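Notes from an autumn of learning to mend my own clothes. A long thread, written in bits on the train.

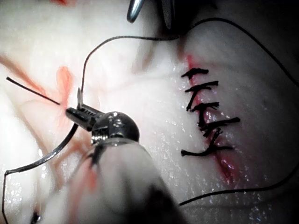
Khairul Sopacua

I started mending in October, when the elbows went on a jumper I'd had since university. The shop wanted more to fix it than I paid for it. I bought a card of needles and a reel of grey thread instead.

First thing I learnt: a curved needle is a joy. You can get into a lined cuff or the side of a cushion without bunching everything up. I'd only ever used straight ones and thought the trouble I had was my hands.

Second thing: thread length. I used to cut a great long piece so I wouldn't have to rethread. It knots, it frays, it catches on buttons. Fingertip to elbow is plenty.

The flat I rent is in Plommont, up by the old rail yard, and the light is poor after four. I do most of my sewing on the kitchen table before work now, with the blind right up. Black thread on black cloth is for Saturdays only.

The jumper took me three evenings. The darn on the left elbow is lumpy. The right one is better because I'd stopped pulling the weaving tight by then. If it puckers, you've pulled. Take it out and do it again while you still can.

You darn in two goes. Run your lines up and down first, well past the hole into the good fabric, and leave a tiny loop at each turn. Then weave across, over and under. The loops give it room when it's washed. I skipped them on the first elbow and it shows.

I use an orange under the hole. A proper darning mushroom is nicer but I keep lending mine out, and an orange fits inside most sleeves.

Moths. I had them, I assume I still have them. Everything woollen went in the freezer in bags, then came out, then went in again. The wardrobe got hoovered right into the corners. Cedar blocks smell nice and I wouldn't rely on them for anything else.

Somebody asked where I buy thread. There's a haberdasher called Starereck in the covered market, at the end with the key cutter. Mostly reels and zips, some ribbon. They open late on a Monday, so don't go at nine like I did.

They sell darning wool by the card in 136 shades. I know the number because it's printed on the chart by the till. I have still managed to get the wrong navy twice. Take the garment with you and hold it by the door.

If you can't match it, go well away from it. A darn in nearly the right blue looks like a mistake. A darn in mustard looks as if you meant it. My partner's cardigan now has a mustard cuff and a stranger on the bus asked where it was from.

Eun-seong Lim, who teaches the evening class at the library, put me on to sashiko for jeans. Rows of small running stitches through a patch laid behind the worn bit. It's slow going through denim. Get a thimble before you start, because the eye end of the needle will go into your finger sooner or later.

The class is 2 hours and you bring your own mending. Some people come with one sock. One man has been working on the same tent since I joined.

What I've been told there, in no order: wash it before you mend it. Press the patch. Round the corners off or they'll lift. Don't use fusible web on anything you want to stay soft.

On knots. I used to tie a big one and hope. For darning you don't want any knot at all, just a tail that you weave back in at the end. For buttons I make a small one and hide it underneath the button, where it won't rub.

Buttons are the place to begin if you've never done this. Put a matchstick across the top while you sew so there's slack for the shank. Slide it out, wind the thread round underneath, finish off at the back. A coat button done like that will stay on for years – the ones from the factory are usually held on by very little.

Linings next. Coat linings go at the armhole and at the vent. Use a ladder stitch: a bit from one fold, a bit from the other, then draw it up and the stitches close over. I did my winter coat in one sitting and was quite pleased with myself.

Zips I can't do. I've replaced one and the bag opens the wrong way. For now zips go to Ma on the high street, who does them while I get the shopping.

A few people wanted to know about cost. I've kept the receipts. Needles, thread, wool, a thimble, decent small scissors, and I'm still at less than the price of one new jumper. The scissors were the biggest part of it. Don't let anyone cut paper with them.

There's a repair swap in the hall behind the library, run under the name Clendusum. You fix something for someone and they fix something for you. I did a hem and got my bike brakes sorted. The noticeboard says they've had over 627 items through since it began, and most of those seem to be lamps.

Things I've mended so far: the jumper, the cardigan, two pairs of jeans, the coat lining, 4 pillowcases, a tea towel that did not deserve it.

Things waiting: a wool blanket with a burn in it, a waistcoat that lost its back strap, my dad's gardening trousers. He says not to bother. They're in the wash.

For the blanket I'm thinking of a patch from an old scarf with blanket stitch round the edge. If anyone has done a burn before, tell me whether you trim it right back to clean wool or leave some of the singed bit under the patch. The class was split.

Replies are open. I'll add the blanket to this thread when it's done – probably after the clocks change.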